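Care of Knitwear Between Seasons

With the close of the cold months, readers of this blog are advised to review their knitted garments before placing them in storage. The guidance below reflects the practice I have followed at home in Gouveia since March of last year, when two cardigans were lost to moths.

Garments should be washed before they are put away, including those worn only once. Food and skin oils attract larvae, and stains that cannot be seen in spring may turn yellow by autumn. Heavy knits are to be folded and never hung, as their own weight will stretch the shoulders.

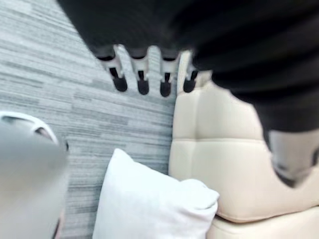 May dark knits be washed together with lighter ones?

It is best to keep them apart for the first 4 washes, as new dye can still run in cool water.

Storage boxes should close tightly and be kept off the floor. I use the Skuno box, which holds three thick sweaters without crushing them. Albertina Loureiro wrote to recommend cotton bags instead, and these are suitable where the closet is dry. Cedar blocks may be added but must be sanded each year to renew the scent.

Repairs are best completed before storage. Small holes at the cuff can be closed with matching yarn and a blunt needle. A separate post on darning will follow.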